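Handout 4, April – Two arms on one table, Catatholm shared workshop

These notes continue from handout 3, where we mounted the arms and made the first wiring test. Please bring your own printed copy, as the workshop printer is slow.

## 1. What we want from the task

The exercise is called "clear the table". The arms must take light things from the table and put them into a bin. It sounds easy, but it contains almost all the problems of a home build: reach, grip, timing, and two arms which can hit each other.

We use two different grippers on purpose. The three-finger one closes around round and irregular things. The parallel one has only two flat fingers, so it is better for edges and thin walls. Before you write any motion, decide which arm is responsible for which object.

## 2. Settings for the first run

| Setting | Value |
|---|---|
| Speed limit | 12 % |
| Wait before closing | 60 ms |
| Home position, shoulder | 2685 |
| Home position, wrist | 674 |

The two home values are raw encoder counts, not degrees. In the Limon controller you must enter them before you switch on the motors. If you enter them later, the controller accepts the number but keeps the old zero. I lost one evening with this.

The Skundmont power supply has a current limit on the front. Keep it low for the first run – you can raise it when the path is correct.

## 3. Choosing the objects

Good objects for beginners are light and cheap, and they may be damaged. Foil and paper are both suitable, but they behave differently:

- **Foil tray.** The rim is the best place to grip. When you press the side wall, it bends and does not come back, so after several attempts you are training with another shape. Keep spare trays.
- **Paper ball.** It forgives a bad position of the fingers. However, it gets smaller each time, so check your closing width again after a break.

Shiny foil can also confuse the camera. If the tray disappears from your detection, turn it a little on the table and try again before you change the thresholds.

## 4. Working area

Each group checks the following before the motors are on:

1. The bin stands beyond the edge of the table, inside the reach of the arm that uses it.
2. The cables have enough length in the home position.
3. One person keeps a hand near the stop button.

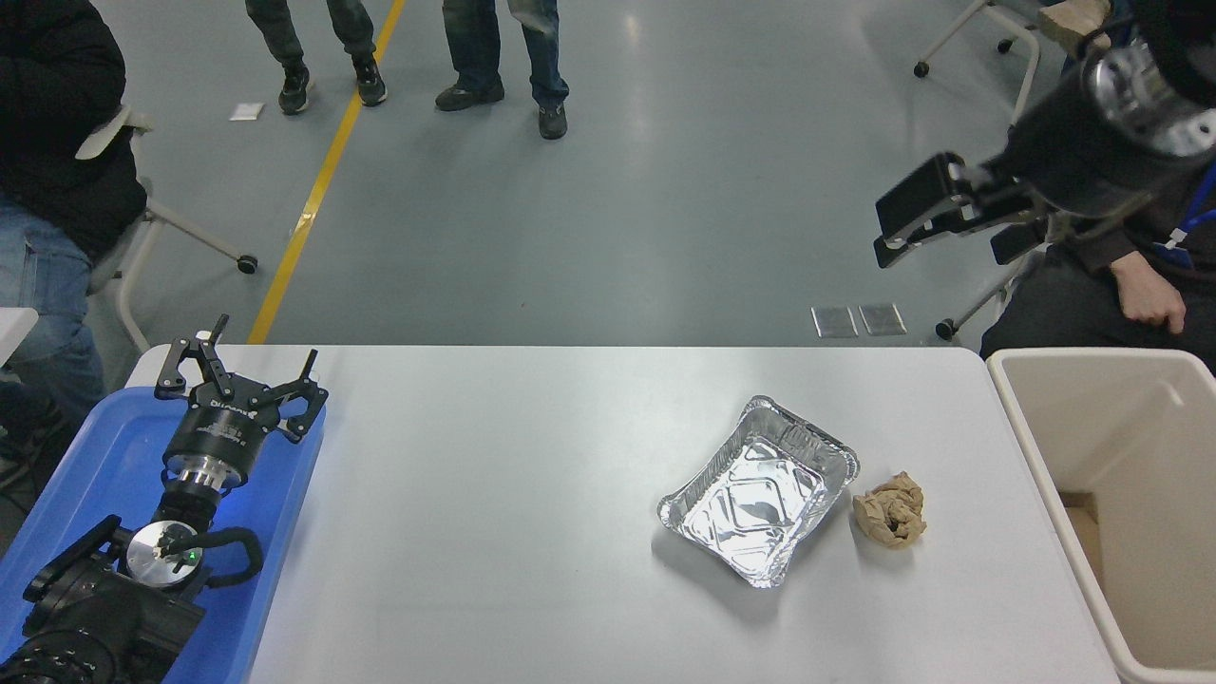 *Fig. 1: Table with foil tray and crumpled paper; three-finger gripper on the left, parallel gripper at upper right, bin at the right edge.*

## 5. For the next session

Read the chapter on collision zones in the Lo Presti course book, and draw the zones of both arms from above, on squared paper. Mark the place where they overlap. We will compare the drawings first and then enter the zones in the controller.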